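3.2 Collection of demonstrations

Demonstrations were gathered at the Judberg site over 22 sessions, using the Cotum recording software. Each episode was captured from a head-height viewpoint and stored with the operator's spoken label. After screening, 2,263 episodes were retained for training; a further 77 were set aside because the label and the recorded motion did not agree. Tudur Rosser supervised the screening and resolved disputed cases.
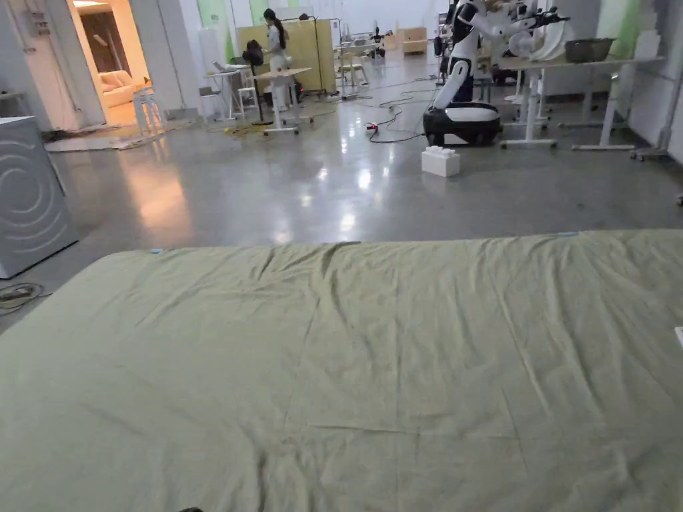
9 min read

Figure 3. Head-height view across the fabric-covered work surface at the Judberg site, with a humanoid robot on a round mobile base at right.

The work surface was covered with an olive-green fabric sheet. Creases in the fabric were not removed in post-processing, and no episode was excluded on account of them. The background was likewise left unmasked. As Figure 3 shows, the view beyond the surface takes in furniture, cables on the floor and bright reflections on the polished concrete, all of which the policy must learn to disregard.

Episodes were divided by session, so that no session contributed to both the training and the validation sets. The Ellis baseline was retrained on the same division. Labelling conventions follow those described in Section 2, with the colour names standardized before tokenization.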